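Aménagement des postes de travail tertiaires
Chapitre 4 : le bureau individuel et son environnement immédiat
Notes de cours, G. Valentini

4.1 Objet du chapitre

Le chapitre 3 traitait de l'implantation générale des locaux (trames, circulations, apports de lumière). On passe maintenant à l'échelle du poste. Sont étudiés le plateau, le piètement, le rangement bas et le sol. Le siège et l'éclairage d'appoint font l'objet du chapitre 5 et ne sont mentionnés ici que lorsqu'ils imposent une cote.

Vocabulaire employé dans la suite :
Plateau : surface horizontale de travail, chants compris.
Piètement : ensemble des éléments porteurs, y compris les patins et les traverses.
Rive avant : bord du plateau côté utilisateur.
Caisson : meuble de rangement bas à tiroirs, fixe ou mobile, placé sous le plateau ou en bout.
Débattement : volume libre nécessaire au mouvement des jambes, des tiroirs ou du siège.

4.2 Le plateau

4.2.1 Profondeur

Dans nos exercices, la profondeur de référence est de 800 mm. Une profondeur de 700 mm est admise pour un poste sans écran ou pour un poste de passage. En dessous, l'étudiant doit justifier son choix par un plan coté montrant la position des avant-bras et des documents. La profondeur se mesure toujours au point le plus défavorable. Sur un plateau à rive droite, la précision est sans effet. Sur un plateau à rive courbe, elle change le résultat, et c'est l'erreur la plus fréquente dans les rendus.

4.2.2 Forme de la rive avant

On distingue la rive droite, la rive à échancrure simple et la rive festonnée, qui présente un ou plusieurs creux raccordés par des courbes douces. L'échancrure rapproche l'utilisateur du centre du plateau et offre un appui latéral aux avant-bras. En contrepartie, elle fixe la position de travail : un poste à échancrure centrale se prête mal à une installation à deux. Elle complique aussi la juxtaposition des bureaux en ligne, les creux devant être alignés sur les sièges et non sur les joints entre plateaux.

Relevé d'une rive courbe : tendre un cordeau entre les deux extrémités de la rive, puis mesurer les flèches perpendiculairement au cordeau à intervalles réguliers. Reporter les points, tracer la courbe à la pistole ou à la spline, vérifier la symétrie avant de l'admettre.

4.2.3 Finition

Une finition mate limite les reflets gênants dans le champ visuel. Le blanc mat donne un facteur de réflexion élevé, favorable à la répartition de la lumière, mais augmente le contraste avec les objets sombres et rend les traces plus lisibles. Pour l'état des lieux, on classe les défauts de surface comme suit :
a) salissure superficielle, éliminable par nettoyage ;
b) marque de frottement, teinte modifiée sans creux perceptible au doigt ;
c) rayure, creux perceptible ;
d) défaut de chant (éclat, décollement).
Le classement entre a et b ne peut se faire sur photographie. On note alors « trace » avec sa position, et on tranche sur place.

4.3 Le piètement

Le piètement à patin long reporte la charge sur une barre plate posée au sol, dans le sens de la profondeur. Il dégage bien l'espace pour les genoux, mais le patin occupe le sol et doit figurer en plan. Beaucoup de rendus représentent le plateau seul. On exige la projection des patins en trait interrompu.

Points à vérifier :
- position du patin par rapport à la rive avant (retrait suffisant pour les pieds de l'utilisateur) ;
- contact du patin sur toute sa longueur, vérins de réglage compris ;
- distance entre le patin et le caisson ;
- absence de flèche visible du plateau entre deux appuis.

Sur un plateau long, la flèche entre appuis se contrôle à la règle de 2 m posée sur la face supérieure, parallèlement à la rive arrière.
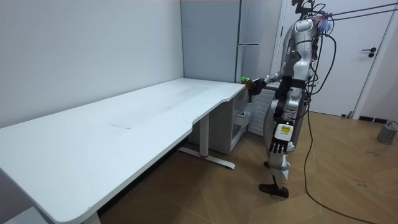 Fig. 4.3. Bureau long à plateau blanc mat, rive avant courbe, piètement métallique blanc à patin. Caisson blanc sous l'extrémité du plateau, tiroir légèrement ouvert. Sol en parquet.

On relèvera sur la figure 4.3 le creux de la rive avant, situé vers le milieu, et les traces grises peu marquées sur le plateau. Selon la règle donnée en 4.2.3, elles sont notées « traces », sans classement. Le patin se lit nettement sous la partie centrale.

4.4 Le caisson

4.4.1 Position

Trois positions sont usuelles : sous le plateau en extrémité, en bout de plateau (le dessus prolonge alors la surface de travail, à condition que les hauteurs coïncident) et en retour. La première est la plus économe en surface. Elle réduit la largeur utile pour les jambes, qui se mesure entre le flanc du caisson et l'élément porteur suivant, patin inclus.

4.4.2 Débattement des tiroirs

Le plan du poste doit représenter le caisson tiroir ouvert. On trace en trait fin la sortie totale, puis on ajoute l'espace de la personne qui se sert du tiroir. Un tiroir laissé entrouvert constitue un obstacle à hauteur de tibia et doit être signalé dans un relevé d'usage, même si l'ouverture est faible. Distinguer l'ouverture volontaire du défaut de fermeture (glissière voilée, caisson hors niveau, tiroir surchargé) suppose une manipulation : pousser le tiroir à fond, relâcher, observer.

4.4.3 Catalogues utilisés en TD

Les fiches Marras et Dullby distribuées en séance donnent les cotes hors tout, tiroirs fermés. La fiche Grustton donne en plus la sortie maximale. Pour les deux premières, la sortie est à déduire de la profondeur du corps et du type de glissière. Les références Caltix ont été retirées du dossier en novembre ; ne plus les employer dans les rendus.

4.5 Le sol

Sur parquet, un patin plat répartit mieux la charge qu'un vérin ponctuel, mais il retient la poussière et peut marquer le bois lors d'un déplacement. On prévoit une interface (feutre ou bande souple) sur toute la longueur. Le bureau se déplace à deux, soulevé, jamais poussé.

Les câbles posés au sol sont portés sur le plan du poste au même titre que le mobilier, avec leur point de départ et leur cheminement réel. Tout passage en travers d'une circulation est à reprendre en goulotte, en passage de sol ou en descente verticale.

4.6 Travail demandé

Relever un poste existant au choix. Le rendu comprend :
- un plan du poste, patins et caisson compris, tiroirs ouverts en trait fin ;
- une élévation latérale cotée ;
- le relevé de la rive avant si elle n'est pas droite ;
- une fiche d'état du plateau suivant la classification a à d ;
- une note de 5 pages au maximum, hors plans.

Les cotes sont exprimées en millimètres, sans décimale. Les plans sans indication d'échelle ne sont pas corrigés. Pour les postes à plusieurs plateaux jointifs, relever aussi le désaffleurement au droit des joints, voir 4.2.2 pour la position des creux.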